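I learned to sew on buttons when I was nine and then learned nothing else for thirty years, which tells you how I ended up in a village hall in Brirkham last November, mending a quilt that wasn't mine.

The quilt belonged to my neighbour, Pieter Rampersad. It had been his aunt's, and the cat had got at it. He asked whether I "did that sort of thing" and I said yes, because he'd just carried my washing machine up two flights of stairs. Then I went indoors and looked up what a running stitch was.

So, off to the mending group! They meet in the back of the hall, with a heater that smells of hot dust and a biscuit tin that gets guarded quite fiercely. The woman who runs it is called Mrs Rozīte and she has the calmest hands I've ever seen. She turned the quilt over, looked at the back for a long while, and told me it would take me all winter. I laughed. She didn't.

My first mistake was pulling too tight. I think everybody does it. You've got a hole, you want it shut, and you haul on the thread as if you're lacing a boot. The cloth puckers up like a drawstring bag and you have to snip the lot and start again. Mrs Rozīte's rule is that the two edges should just meet and no more (she says "kissing, not wrestling", and she says it to everyone, including the vicar).

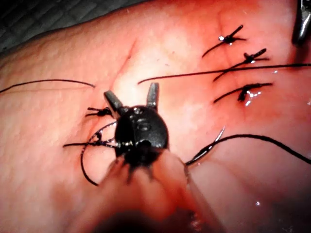 My second mistake was thread. I'd bought a lovely fat reel from Erneline, the haberdashery on the corner, mostly for the colour. Far too thick for old cotton. It sat on top of the patches like rope and left holes wherever it went through. I went back and had a long chat with the girl on the till, who sold me something much finer and a packet of needles so thin I lost two on the bus home. I still feel bad about whoever sat there next.

After that it got rather nice. I'd do a bit in the evenings with the radio on, a strip the length of my hand, then stop before I got cross. I also started keeping a tally on the back of an envelope, because I'm that sort of person, and by Christmas I had done 530 stitches. I was insufferable about it. I told my sister, I told my dentist. By the time I tied off the last one the envelope said 2,485, and that's without the ones I unpicked, which I stopped counting after 300 for the sake of my mood.

What surprised me was how much of the aunt there was in it. One square had come from a tea towel, a souvenir of a place called Lalterach, with half a mountain still showing. Another had been patched before, badly, in bright green, and I left that one alone. Pieter thinks it was his mother's work. She was a great one for green, apparently, and had no patience at all.

I gave it back in February. He spread it over the sofa and ran his thumb along the big tear, the one by the border, and said he couldn't find the join. He could, it's as plain as day if the lamp's on, but it was kind of him. The cat was shut in the kitchen the whole time, shouting.

I've got a coat lining on the go now, and a pillowcase after that.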